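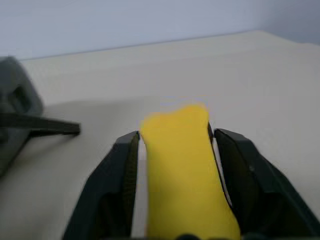 One written comment on the last handout objected that the odds on the board five minutes before the start should be treated as the price of the bet, as they are with a bookmaker. The objection does not hold for a pari-mutuel pool. The board gives an estimate from the money bet so far. The payout is fixed only when betting closes and the final totals are in.

Print this page | E-mail this page

Unit 2: The Win Pool

Terms

Gross pool: all money bet to win on the race, less refunds on scratched horses.
Takeout: the share kept by the track before winners are paid.
Net pool: gross pool minus takeout.
Breakage: the amount left over when the payout is rounded down.

The payout per dollar on the winning horse is the net pool divided by the money bet on that horse. It includes the return of the stake. Odds to a dollar are the same figure minus one. Students often mix these up when moving between a payout chart and an odds board, so state which one is in use on every line of working.

In most win pools, each losing horse's total matters only as part of the gross pool. How that losing money was spread among the other runners has no effect on the payout.

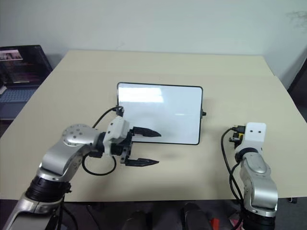 WORKED PROBLEMS

Problem A. Three horses run at Sturnau: Gronik, Dustoder and Gagnon. The gross win pool is $395, and the net pool after takeout is $300. Of the gross pool, $215 was bet on Gagnon. Gagnon wins.

Payout per dollar before rounding: 300 / 215 = 1.395.
Rounded down to the dime: 1.30.
Payout on a $2 ticket: $2.60.
Odds to a dollar: 0.30.
Paid to winners: 215 x 1.30 = $279.50.
Breakage: $20.50.

Rounding is done on the dollar figure first and the result is then doubled. Rounding the two-dollar figure directly would give $2.70 and is wrong under the rule used in this course.

Problem B. Use the same pool, but Dustoder wins. Explain why the payout cannot be found from the figures given, and name the one missing total.

Problem C. A late bet is placed on Gagnon after the last board update. Show that the payout per dollar on Gagnon falls. Assume the takeout rate does not change, and ignore rounding.

Place and show pools use a different split and are left for Unit 3. Bring Problem C in written form.

Related handouts
Reading a Past Performance Line
Weight Allowances
Place and Show Pools
Dead Heats and Scratches

Home | Units | Problem Sets | Glossary | Top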